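Print this page
E-mail this page

Cutlery sorting cell, Skurnby canteen kitchen
Inspection checklist with comments
Inspected 2024-02-15 by Letay Tesfamariam
Next full inspection: July

1. Emergency stop. Pass. Tested with the arm moving and with the arm parked. The second button, by the dish return, was blocked by a cart when I arrived. Keep the cart on its own side of the line.

2. Gripper screws and brackets. Pass. No play in either finger. Wipe the fingers at the end of each shift, as grease builds up where the metal is held.

3. Handling of knives. Pass with comment. Table knives only. Kitchen knives still go by hand to the rack, and Brultard's manual says the same. Two people on the evening shift had not been told this.
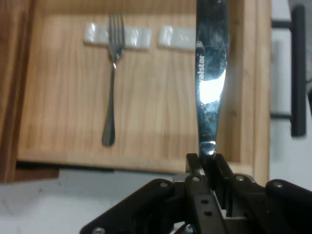 4. Cycle count. The log showed 3,222 picks since the last visit and 18 drops. All the drops were entered with a time, but only a few had a cause. Please write the cause down, even if it is a guess.

5. Reaching into the work area. Fail. I saw one person reach across the table to straighten a fork while the arm was in motion. The rule is pause, wait for the light, then reach. Marcelino Prado will go over this with each shift and have everyone sign the sheet.

6. Cables. Pass with comment. Check by hand every week for rubbing at the joints and near the table edges. Report any worn cover the same day.

7. Drawer. Pass. Slides freely and the handle is tight. Staff should open and close it only when the cell is paused. 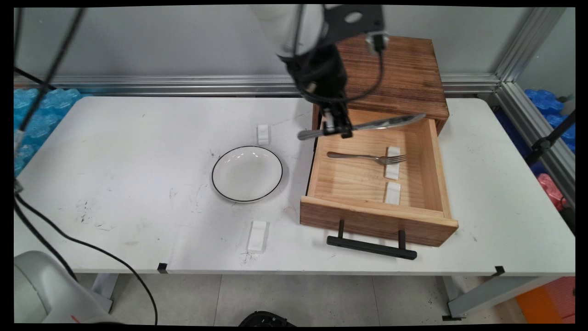

Gearóid Mulligan asked that the record show the job has changed more than the form suggests. Sorting used to be done by two people standing side by side, he said, and now one person watches the cell and does the pots as well. He has less wrist pain than before but finds the watching tiring.

8. Staffing and breaks. Open. The point above belongs here. The form has no line for time spent watching, so I have added one. Until it is settled, swap the watcher at every break.

9. Training records. Fail. Tiruwork Tufa's card is up to date. Štěpánka Beneš has run the cell since the move from Trurus and has no card on file.

10. Noise and floor. Pass. Mats dry, drain clear.

Items 5 and 9 to be closed before the next inspection. Send signed sheets to the kitchen office, extension 523.

Print this page
E-mail this page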